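Tadlow Institute of Interior Studies
Module 11: Light and Surface in Working Interiors
Handout to accompany the fourth lecture
24 October 2022

1. Purpose of the lecture

This lecture considers how daylight behaves once it has entered a room, and how the finish of walls, floors and furniture affects what the people using that room are able to see. Students should already have read the handout on window placement. The terms introduced there are used again without further definition.

2. Illuminance and reflectance

Illuminance is the amount of light arriving at a surface, measured in lux. Reflectance is the share of that light which the surface sends back, and is given either as a percentage or as a figure between nought and one. The two are often confused in coursework. A dark worktop and a pale worktop placed side by side under the same window receive the same illuminance, but the pale one will look brighter to the eye.

Worked case. A reading desk in the Schmieder Room receives 280 lux at midday. With the blind half lowered, the reading falls to 155 lux. The reflectance of the desk has not changed, and the loss of brightness is due entirely to the loss of incoming light. Students should be able to explain why repainting the desk would leave the second meter reading very nearly the same.

3. Matt and glossy finishes

A glossy finish returns much of the light in one direction, as a mirror does. A matt finish scatters it. For close work a matt finish is generally preferred, as it reduces the glare that tires the eyes over a long session. Mid-toned greys are widely used on work surfaces for this reason, although they can make a north-facing room feel cold in winter.

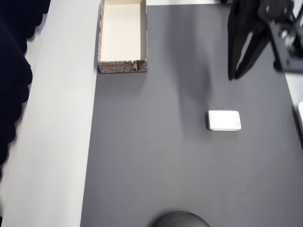 The edge of a shadow deserves separate attention. Where the source of light is small or distant, the edge is sharp. Where the source is broad, such as an overcast sky seen through a wide window, the edge becomes soft and the shadow itself is paler towards its margins. This soft region is called the penumbra. In most rooms with more than one source, several shadows of different strength will overlap, and a survey drawing should record the strongest of them first.

4. Fabrics

Curtains and hangings absorb light as well as blocking it. A dark, heavy cloth beside a window can lower the brightness of the adjoining wall even when it is fully drawn back. The Banach Library survey, set as reading for this week, treats the matter at some length and compares lined and unlined cloth in the same opening. Colour matters here too — a strongly coloured fabric in direct sun will tint the surfaces closest to it.

5. Practical exercise

Students are to choose one room in the Stultov Building and take meter readings at desk height on a regular grid. Readings should be taken with the artificial lighting switched off. Each reading is to be entered on the plan to the nearest whole number, together with the time and the state of the sky.

The written account should not exceed 30 lines. Work submitted without a plan will be returned unmarked. Meters are issued from the module office on production of a student card and must be handed back the same day.

The readings will be used again in April, when the same rooms are surveyed under spring conditions. Students are therefore advised to keep their original sheets.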